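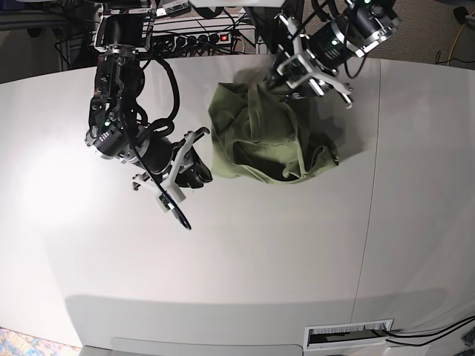
Khurram Bukhari has asked that the gallery say plainly what happens to a garment between the donation bin and the shelf, as many donors assume that everything is washed on site. It is not. Items are expected to arrive clean, and the sorting room handles inspection, folding and labeling only.

Gallery > Uvdale Clothing Exchange > Sorting Room

Search this site Enter keyword Go

Posted 3/16/22 by Yuzuki Ogura

The Uvdale Clothing Exchange accepts adult and children's clothing throughout the year. The sorting room prepares these items for the Loklow Street shop and for the winter allocation. The notes in this gallery concern the sorting table and the work carried out there.

The table. The olive-green item on the white tabletop is bunched up, with deep folds in the fabric. Items at this stage are opened flat, smoothed from the center outward and checked at the seams, cuffs and hems. A pale surface is preferred for this work, as stains and loose threads show clearly against it.

Folding. Shirts and light jackets are folded in thirds with the sleeves turned in. Heavy knitwear is folded once and stacked no more than 2 high. Trousers are folded along the leg.

Labeling. Each folded item receives a paper tag giving size and intake month. Tags from July of last year remain valid until the end of the current season.

Storage. The shelving in the Hashmi Annex holds 300 folded items. Overflow is kept in lidded boxes and returned to the shelves as space permits.

Inquiries about donations should be addressed to Sorcha Mackay at the Exchange office, Room 77.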